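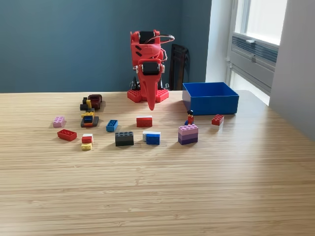 Room 401, brick sorting, May

Morning, started a bit before nine. Continuing with the bricks from the Skeldale school clear-out. These are the ones that came in the four banana boxes and have been under the stairs all winter. Going by weight there are around 4,000 pieces in the lot. I weighed one box on the parcel scale and multiplied, so that number is only good for deciding how many bags to order.

Table is by the window again, blue box on the right-hand end. The plan for the blue box is good bricks only, standard sizes, any color. It was empty when I started the day. Yesterday's went into bags and onto the shelf.

Light

Moved the whole job to the window side last week and it is worth keeping it there. Under the ceiling lights I kept putting light pink in with white, and the old whites that have gone yellow in with tan. With daylight from the side the pinks are plain. Light pink next to red on the tabletop is no trouble at all, it's pink next to white that goes wrong, so I put down one known white brick as a reference and held the doubtful ones beside it.

The right half of the table gets bright enough by mid-morning that scratches show up without tilting the brick. The left half is better for color. So: color first on the left, surface check on the right, then into the box. That happens to be the direction I reach anyway.

The pale wood grain is a decent background for everything except tan and light yellow. Tried a sheet of gray card for those. The bricks slide on it. Put the card away and did the tans last, by feel and by holding them up against the wall, where they stand out well against the dark teal.

Method today

Tip out a small scoop, spread with the flat of the hand, studs up where they fall that way. No more than a scoop. With two scoops they overlap and I miss the thin plates underneath.

Pull the 2x4s first. They are the easiest to see and once they are gone the rest looks manageable.

Then 2x2s, then the long ones, then everything else goes to the mixed bag for now. Wheels, windows, hinges and figures' accessories have their own tub and I am not sorting inside it this month.

Press each 2x4 onto the test brick once. If it holds and comes away without a fight, good. If it falls off when turned over, loose pile. If it needs the separator, tight pile.

One scoop took a little over the time of one side of a record, call it 35 minutes with the press test, much less without. I did the press test on every 2x4 from the first scoop and on every third one after that. There was no difference between the reds and the pinks. The old dark greens are another matter, see below.

What I found

Red: mostly fine. Some have a dull bloom on the top face that rubs off with a thumb. A few have initials scratched on the underside, left those in.

Light pink: all from the newer set, judging by the tube walls inside. Clean, sharp corners, good grip. I would like to keep these together for the Namis group, they asked for colors their current tubs don't have.

Dark green: brittle. Two split at the corner on the press test, one of them with very little force. Stopped testing and pulled all the dark greens out of the scoop. They go in a separate bag marked "display only". Somebody should check whether the bag we sent out in the winter had any in it. I think it did.

White: yellowing on one face only in a lot of cases, so they must have sat built into something on a windowsill. Functionally fine. Still no decision on whether yellowed counts as good. For today I counted them as good and put them in their own bag so it can be undone.

Off-brand: quite a few. The stud is a hair wide and they jam. First thing I look at is the top of the stud. No lettering at all, straight to the tight pile, then check.

Stickers: peeled what came up easily. Did not use solvent. Last time I did that on the gray ones the surface went cloudy.

Washing

The washing for this lot was done in the big sink downstairs, in mesh bags, with ordinary dish soap. Water at 40 Celsius, checked with the kitchen thermometer, no hotter. Two rinses. I want to change this to three, there is still a faint soap feel on the insides of some 2x4s and dust sticks to it.

Drying on towels took longer than I wrote down last time. Bricks lying studs down hold a drop inside and the top layer looked dry well before the bottom layer was. Next batch: shake the mesh bag hard outside before spreading, and turn the pieces at lunch. The window vent open helps a little. Latch on it is stiff, needs a drop of oil.

The Brurkavine crates are good for drying, with the holes in the sides, but small parts go through the corners. Line them with a piece of net curtain. There is some left on the roll.

Bags and labels

Using the medium zip bags from El Idrissi. The large ones split at the seam when they are stacked. Label goes inside facing out, pencil on card, as marker on the outside of the bag came off on the shelf and on my sleeve.

What the label says: color or MIXED, size, tested or part tested, month. Nothing else. Previous labels had the source box number too and I never once used it.

Shelf order is left to right from lightest color to darkest. Please put bags back that way. I found blues behind the whites this morning.

After lunch

Three more scoops. Slower, the sun had come around and there was glare off the tabletop, so I shifted my chair and worked from the other side for the last one. A blind would solve it but then we lose the color check.

Tried sorting by size before color for one scoop, as was suggested on the whiteboard. It is quicker up to the point where you need bags, and then everything has to be gone through again. Could work if we decide we don't care about color for the younger groups. For Namis we do care. Went back to color first.

Tried keeping the pieces in an arc in front of me, with the worst condition at one end and the best at the other, in place of separate piles. I like it. The doubtful ones sit in the middle and I can move them either way when something better or worse turns up for comparison. Takes more table than piles do.

The bricks that had been stuck together in pairs and threes: about half came apart by hand, the rest with the separator. One stack of plates would not move. Left it in cold water in a yogurt pot on the sill, will look tomorrow. Do not use teeth or the kitchen knife, there are marks on enough of them already.

To do

Third rinse on the next batch.
Oil for the window vent latch.
More medium bags, we are down to the last part of the pack.
Ask Skeldale whether they want the figures back. There are names on some of the feet.
Decide on yellowed whites.
Look through the winter bag for dark green.
Find a second separator. The orange one has a chip out of the edge.

Stopped at four. Second banana box is a bit more than half done. Scoop and test brick are in the drawer under the shelf, the reference white is in the same drawer in an envelope, don't sort it.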